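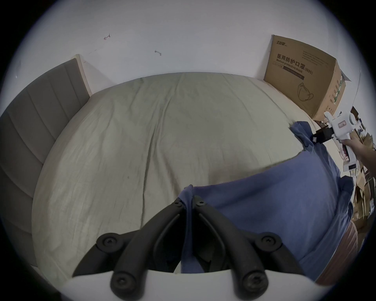 Tutorials > Teaching by Demonstration

How to Record Good Cloth Demos with Two Handheld Grippers

I've been collecting demonstrations for the Adovau project since April, mostly laundry stuff, and I get asked the same handful of questions by everybody who picks up the grippers for the first time. So I'm writing my answers down in one place! I'm assuming your grippers are already paired and you know where the record button is. If you don't, go bug Iddrisu's setup page first and come back.

The task I'll use is spreading and folding one piece of clothing on a bed. It's a great starter task (big soft target, nothing breaks) and it's also sneakily hard, so you'll learn a lot fast.

Before you record

Pick a garment in a color that stands apart from the sheet. Blue on a pale sheet works well. White on white is misery, and I have the deleted recordings to prove it.

Don't iron anything. I leave the sheet wrinkled on purpose, and I want the policy to cope with a bed that looks slept in. Stuff sitting near the wall can stay too, as long as your elbows clear it.

Then decide on your starting pose. Mine is both grippers open, a hand's width above the mattress, pointed at the garment. Hold it for a slow breath after you start recording and the same again at the end. Azucena does our trimming and she will love you for it.

Grabbing the cloth

Go in low and shallow. You want a small pinched fold between the fingertips, and if you shove the jaws down into the mattress you'll pick up the sheet along with the shirt. Squeeze the trigger smoothly, wait a beat, lift. That little wait matters a lot: a real arm closes slower than your finger does, and if you lift while you're still squeezing, the robot learns to lift with its jaws half open.

Take the near edge with one hand and the far corner with the other, then pull until there's a ridge running between your two grips. Stop there. You aren't wringing it out!
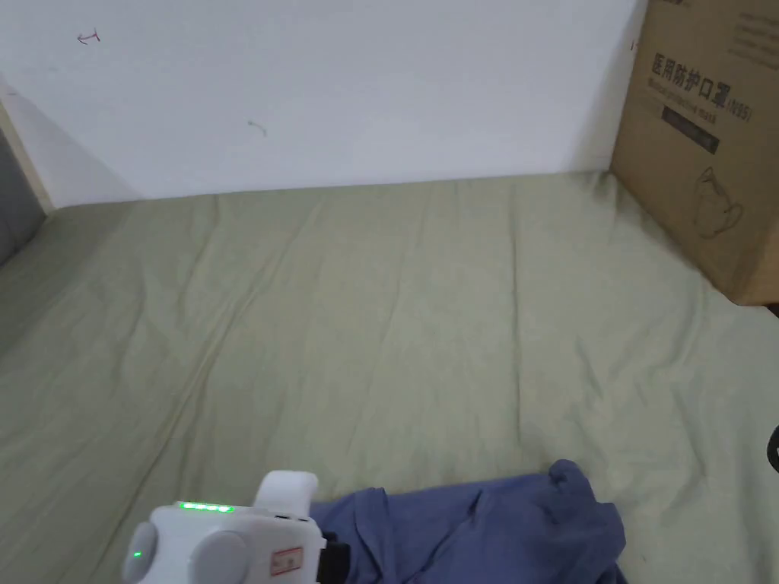
White gripper held toward the blue garment, green lights on.

Keep glancing at your lights between takes. On our units I want green before I start, and if I see anything else I set the gripper down and restart it. I lost 22 takes one afternoon by being stubborn about this, so please learn from me.

Moving like the robot has to move

People fold laundry with their wrists. They flick, they smooth with a palm, they tuck with a pinky. You have two jaws and that's it, so no helping with a spare finger, ever, even when the collar flips over and it's driving you nuts. If the collar flips, fix it with the gripper and leave the fix in. Those are some of my favorite takes! The recovery moves are exactly what the policy is missing when it gets stuck.

A few other things I nag people about:

Keep your feet planted. If you walk halfway down the bed to reach a sleeve, the arms can't follow you.

Try not to cross your hands. Our two arms sit side by side and they really can't do it.

Look at what you're doing. If you're wearing the head camera and you turn to chat with Ingrid, the recording turns with you.
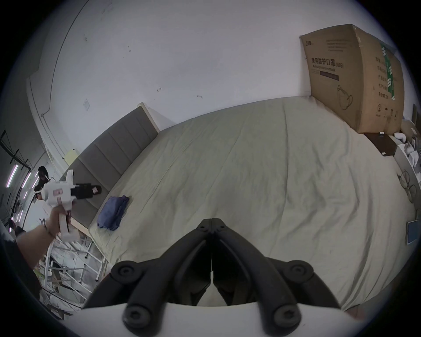

And mix up where the garment starts. I do 5 takes from one spot, then toss it somewhere new: up by the headboard, hanging off the near side, balled up tight, inside out. Do the same with your own position if the bed lets you get at more than one side. When I first sent a batch to Ewurabena for training, every single take began in the middle of the mattress, and the robot would reach for the middle of the mattress no matter where the shirt was. It looked very confident about it, too.

How many takes?

For my first usable run it was 43, all one garment. Expect to throw some out. I drop a take if a gripper loses tracking, if bare fingers touched the cloth, or if I paused for a long think with the jaws hovering. Slow is fine, frozen isn't.

Rest every 20 minutes or so. The grippers feel light at first and then your forearms start to complain, and tired takes get sloppy around the release. Watch for that one: open the jaws all the way, back straight out, and only then go for the next corner.

When you're done, name the folder with the garment and your initials, upload it to Fedis, and play back 3 takes at random before you pack up.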